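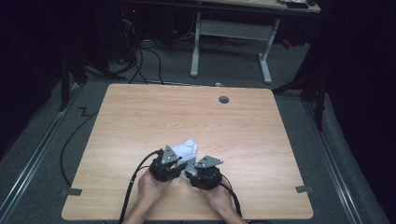
*Cloth on the table, both hand grippers on it.*

**June, cloth handling, notes for the Bruvier set**

Started at 9:40. Guoqing Qiu on the grippers for the morning, me on the log, swap after lunch. Same table as before. The task text for this block is "gather the cloth, open it out, lay it flat." Target for the block is 300 episodes.

Start state matters more than I wrote down last time. In the old batch the cloth was nearly always dropped in the middle and it landed much the same way every time, so the Clarent policy learned to reach for one spot and stall if there was nothing there. New rule: crumple it in the hands, let go over a different part of the table each time, don't fix it up afterward. If it slides to the floor, throw out the episode and start over.

What counts as a good episode:

- both grippers in view at the start and at the end
- no regrasp in the air, put the cloth down first
- end with the jaws open and clear of the cloth for 2 seconds
- if a corner folds under, fix it and keep going, don't stop the recording

That last one is a change. Up to now we cut anything with a mistake in it. Guoqing wants the recoveries kept and tagged, and I agree. Tag is `recover`, put it in the episode note and not in the task text, or the loader treats it as a separate task.

**Cables**

Left cable got under my wrist twice when reaching across. Pull enough slack before sitting down to reach the far edge with either hand. When the cable goes tight the gripper tilts and the jaw angle looks wrong in the replay. Episodes where I noticed this are marked `tug`. I would drop them from training but leave them on disk.

**Pinching both sides close together**

With the two units right next to each other, the fingers are hard to see from the head view. The plates on top block part of the cloth. Tried keeping the elbows wider, which helps some but is tiring after an hour. Shen's tracking check passed on all of these anyway, so the poses should be fine. It's the image side I'm less sure of.

**Count**

107 kept by the lunch break. Running total for cloth is now 1670 with the older batches included, though the older ones have the start state problem above and I'd like to train once without them to see what we lose.

Speed is uneven between us. Guoqing is quicker on the opening step and slower to let go. I do the opposite. Leave it for now, but log the operator on every episode. The field was blank on part of the first batch this morning and I had to fill it in from the paper sheet.

**To do**

- second cloth, different size, ask Zondine what they have
- rerun the time sync check before the afternoon block
- move `tug` episodes to their own folder
- write the new start rule into the operator sheet, the printed one still says "center"
- compare replays of wide elbows and normal elbows, a handful of each

Afternoon block: swapped at 1:15, same rules. Gripper zero was off on the right side after the break, jaws read slightly open when closed. Re-zeroed and threw out the first few.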